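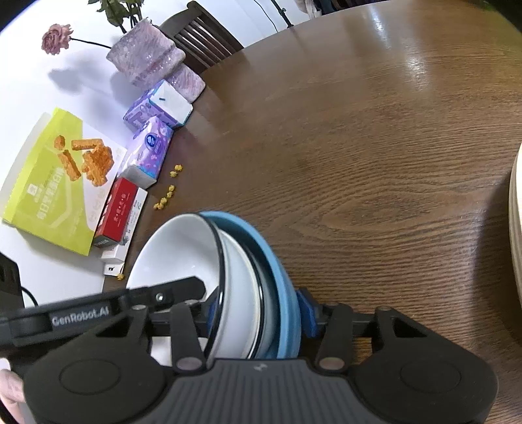 A mesa que nunca fica posta

Numa casa pequena, a mesa redonda serve para comer, para abrir o correio e para pousar tudo o que ainda não tem lugar. Desimpedi-la antes do jantar demora mais do que o próprio jantar, pelo menos em casa de Roos Van Dijk, que vive há 3 anos num segundo andar com 70 metros quadrados e uma única mesa.

"Quando me mudei, trouxe duas. A outra foi para a cave em fevereiro e ficou lá", conta. A que sobrou é de madeira escura, com 122 centímetros de diâmetro, comprada em segunda mão na Pralthorpe. Custou 88 euros e veio com uma perna a precisar de cola.

O hábito de deixar coisas em cima começou por um dos lados, o que fica mais perto da parede. Primeiro um vaso, depois os lenços de papel, depois as caixas que chegam e se abrem à mesa. As taças vão parar ao mesmo sítio, porque o armário onde deviam estar fica por cima do frigorífico e obriga a ir buscar o banco.

Nuanchan Rungrueang arruma casas por profissão e trabalha sobretudo com cozinhas. Na opinião dela, a maior parte das mesas cheias tem origem num armário mal distribuído. O que se usa todos os dias deve estar entre a altura da anca e a dos olhos. Taças, pratos de sopa e copos entram nesta conta. Travessas de festa, formas e a panela grande podem ir para cima.

As taças merecem atenção à parte. Empilham bem quando são do mesmo serviço, mas poucas casas têm um serviço completo. O mais comum é haver umas brancas, outras de rebordo preto e uma ou duas de cor que sobraram de outro conjunto. Rungrueang separa-as primeiro pelo diâmetro e só depois pela cor. As mais largas ficam em baixo e nenhuma pilha passa das cinco ou seis peças. Se a taça de cima abana, está na pilha errada.

Para a cerâmica de que se gosta mais, uma folha de papel de cozinha entre as peças evita riscos no esmalte. Há quem compre discos de feltro. A Baert vende-os em conjuntos, e fazem o mesmo serviço com menos desperdício.

Passar as taças da mesa para o armário é trabalho de dois minutos. Convém pegar na pilha pela base. Com taças encaixadas umas nas outras, vale a pena verificar se não ficou água presa no meio, sobretudo depois da máquina de lavar.

Os pacotes de lenços são outro caso. Compram-se vários de uma vez, em embalagens de cores que não foram pensadas para estar à vista, e ficam onde caíram. Van Dijk guarda agora um na mesa e os restantes numa gaveta do corredor, dentro de um cesto baixo da Mustureck. As caixas pequenas seguem a mesma regra: abertas no dia em que chegam, e o cartão vai logo para a reciclagem.

Sobre as flores secas as opiniões dividem-se. Rungrueang aconselha a limpá-las com um pincel macio e a deitá-las fora quando começam a largar pétalas. Van Dijk discorda e guarda rosas secas durante anos. Um vaso com brilhos, uma rosa seca e um ramo de folhas verdes bastam-lhe como decoração, e não tenciona mexer nisso.

Quanto à toalha, uma branca que cubra só parte do tampo protege a zona onde se pousam coisas e deixa o resto da madeira livre. Tem a desvantagem de marcar uma fronteira: tudo o que fica em cima do pano parece autorizado a ficar. Uma solução é levantá-la uma vez por semana e sacudi-la à janela, o que obriga a tirar tudo.

O tampo envernizado limpa-se com um pano húmido bem torcido e seca-se de seguida, no sentido do veio. Na mesa de Van Dijk, a cera da Vekix deixou manchas baças que só saíram ao fim de várias passagens com um pano seco. Desde então usa apenas água e uma gota de detergente da loiça. As taças passaram para a prateleira do meio e o banco voltou para a varanda.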